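Search listings Enter keyword or zip Go

Posted July 17, 2019 by the Plestent House office

WANTED: Weekend breakfast and supper cook, small guest house, Rirkdale

Plestent House is looking for a part-time cook to start as soon as we can get you in. Current cook is moving out of state, so yes, we're in a hurry. Small place, home-style food, steady crowd of walkers and bird people, plus the Clistwood choir twice a year.

Saturdays and Sundays, plus one weekday evening we can settle between us. Roughly 17 hours a week through the summer. Drops off some after November when the upstairs rooms close, picks up again in spring. If you need full time year round this isn't it, sorry.

The work

Breakfast from 7 to 9:30. Eggs, oatmeal, pancakes, fruit, a rice porridge that regulars ask for by name. Supper at 6:30, one sitting, one main and one vegetarian main. Most nights it's under 24 people. Choir weekends we go up to 50 and you get a second pair of hands for those.

Also:
-- weekly grocery order, in by noon Thursday (the Joshi Foods truck does not wait)
-- writing the menu on the board by the stairs
-- keeping the allergy sheet current. This one matters, we have had close calls
-- leaving the kitchen clean for the morning person, who is sometimes you

No deep fryer. No bar. Dishes are done by the evening helper except on Sundays.

Who we want

Somebody who has cooked for groups before. Restaurant, camp, church, school cafeteria, big family, all fine. Certificates are nice but we will pay for the food handler's course if you dont have it yet. You should be OK lifting a full stock pot and OK talking to guests, they wander in. A car helps a lot, the bus out from Clistwood stops running at 8 and you'd be stuck.

Vegetarian cooking is a real part of this job, please don't apply planning to serve pasta every week. We do noodle night one Saturday a month and it always fills up, so if you can make a decent broth tell us in your letter.

Pay

Hourly, a bit above what the diner pays, and we'll give you the exact number on the phone. Paid every other Friday. Tips are pooled and split. Meals on shift. There is a small room over the garage for nights when the road is bad -- no charge, bring your own towels.

The kitchen

Home kitchen size, L-shaped counter, dark red lower cabinets. Induction cooktop is 3 years old and works great. The big fridge is in the pantry. Guests eat at the long tables in the front room, staff eat in back.

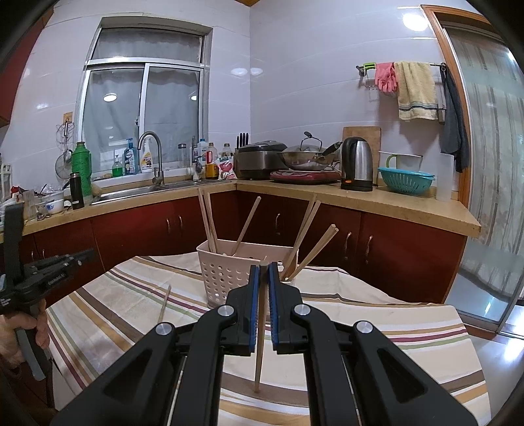
How to apply

Send a short letter and two references to the office. No long resumes please. Tell us what you'd put on the table for a Saturday supper in July, one meat main and one without, and which weekday evening you could do. We'll call the people we want to meet and ask them to come cook one lunch with us, paid. Applications stay open untill we find the right person.

Questions, call the office before 4. Leave a message if it rings out, we're probably doing beds.

Plestent House, Rirkdale | Contact the office | © 2019 Plestent House | Back to top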